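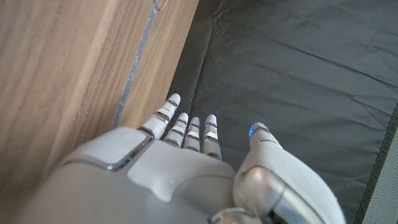 Robotic right hand over dark fabric, Lirnemgate.

Home About News Careers Contact

Dovholm automates handling work at Lirnemgate site

6/7/22. Dovholm has put Stenora two-arm handling units into service on the small-goods line at Lirnemgate. The site prepares 1451 orders per shift. The 35 line employees keep their posts; 4 have moved to cell operation, with training paid by the company.

"Repetitive grasping goes to the machine. Checking and release stay with staff," said Salamatu Adeyemi, site operations manager. 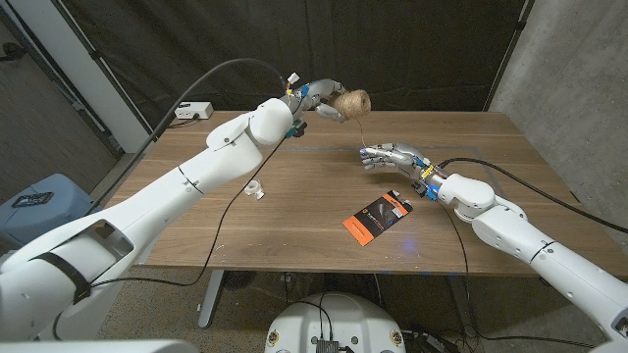
Will line employees lose hours?
Contracted hours stay the same through October, when the shift plan is reviewed.

Olanrewaju Ugwu leads operator training.

Related news
Bako packing line: maintenance schedule
Stenora operator course opens

Press contact: Dovholm Communications | © 2022 Dovholm | Back to top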